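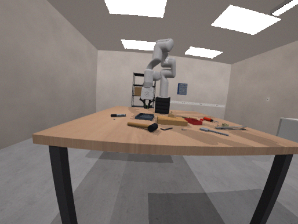 Word count: 969

## 4. Seasonal movement of glued-up tops in heated rooms

### 4.1 Background to the measurements

A solid wood top takes up water from damp air and gives it back when the air is dry. The resulting change in size is small along the grain and much larger across it. Tables used in heated buildings therefore tend to be narrowest late in the heating season and widest at the end of summer. The size of this yearly cycle depends on the species, the way the boards were sawn, the finish, and how long the air stays at either extreme.

Section 3 dealt with loose test boards kept in a climate cabinet. The present section reports on finished tops in daily use. Boards in a cabinet see a fixed humidity until they stop changing weight. A table in a building rarely has that much time, and its underside may see different air from its upper face. For both reasons the cabinet values were treated as an upper bound on movement.

### 4.2 Tops and rooms

The tops were made in the Manninen workshop from edge-glued boards of one delivery. All had a finished width of 780 mm across the grain at the time of assembly. Boards were laid with the growth rings alternating up and down, except in the tops set aside for the cupping comparison in Section 4.5, where every board was laid bark side up.

Each top was finished on both faces. The upper face received three coats of Feker hard oil, sanded between coats. The underside received either the same treatment or a single coat, and this difference is the main variable of the section. End grain was sealed in every case, as the cabinet work had already shown that unsealed end grain leads to checks near the ends of the boards and makes the width readings there useless.

The tops were placed in the Nirkari building, in rooms on the north and south sides of the same floor. Heating is by radiators under the windows. There is no humidification. Windows on the south side are opened often in summer, and the two sides differ more in temperature than in moisture content of the air. No top was placed directly against a radiator. Light-wood furniture on a floor of large gray tiles, as in Figure 3, is the setting to which the results are meant to apply. Carpeted rooms were left out of the study, as the air just above a carpet is harder to describe with a single sensor.

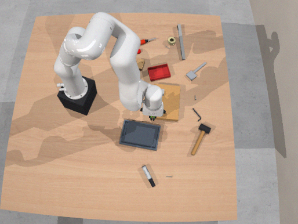
*Figure 3. Light-wood table on a floor of large gray tiles, viewed from above.*

### 4.3 Procedure

Width was read across the grain at marked lines near each end and at the middle. Brass pins were set into the underside at these lines, and the distance between pins was taken with a bar gauge. Pins were preferred to the edges of the top because edges in daily use become rounded, dented, or dirty. The gauge was checked against a steel reference bar before each session, and the bar was kept in the room overnight so that both were at room temperature.

Readings were taken once a month for 14 months, beginning in July. The period was chosen to include one full heating season and the greater part of two summers. Each session was held before 9 a.m., when the rooms had been closed all night.

Flatness was read with a straightedge laid across the grain on the upper face and a feeler gauge slid beneath it. A positive value means that the edges stand higher than the center. Readings of this type depend to some extent on how hard the operator presses on the straightedge. A loose fit was used throughout: the blade had to slide under its own weight when tilted.

Air temperature and relative humidity were logged in each room with a Bronell recorder hung at table height on an inside wall. A second recorder was fixed under one top in each room. Wood moisture content was read with an electrical resistance meter on offcuts from the same boards, finished in the same way and stored on a shelf in the same room. The tops themselves were not probed.

### 4.4 Width

All tops shrank during the heating season and recovered in the following summer. The smallest widths were read in late winter. They lagged behind the driest air by several weeks, and the lag was longer for tops with the full finish on the underside. Recovery was slower than shrinkage in both groups.

The seasonal range of width was smaller for the fully finished tops than for those with a single coat below. The difference between the groups was larger than the difference between the north and south rooms. This agrees with the cabinet results in direction. It does not agree in size: the cabinet values overstate the movement of both groups, and overstate it more for the fully finished group. The short dry spells in midwinter had no visible effect on the fully finished tops, while in the others they could be traced in the next monthly reading.

A small permanent loss of width was found at the end of the period in most tops. Two explanations are possible. The boards may have been slightly damper at assembly than the meter showed, or the first dry winter may have set some of the wood in compression where the battens held it. The battens were screwed through slotted holes, and wear marks in the slots showed that the screws had moved. Some friction must still be assumed. The present data do not separate the two causes.

### 4.5 Cupping

Tops with alternating rings remained flat enough for normal use throughout. Their deviation changed sign from one board to the next, so that the straightedge rested on several low ridges and the feeler gauge gave small values everywhere.

Tops with all boards bark side up behaved as single wide boards. With one coat on the underside they cupped clearly by the end of winter, and the edges lifted against the battens. With the full finish on both faces the same layout cupped much less. The effect of an even finish was thus greater in the layout that was less favorable to begin with.

The recorders under the tops gave humidity values close to those from the walls. Uneven air above and below the top can therefore be excluded as the main cause of cupping in these rooms. It may matter where a table stands over a floor duct, a case treated separately in Section 5.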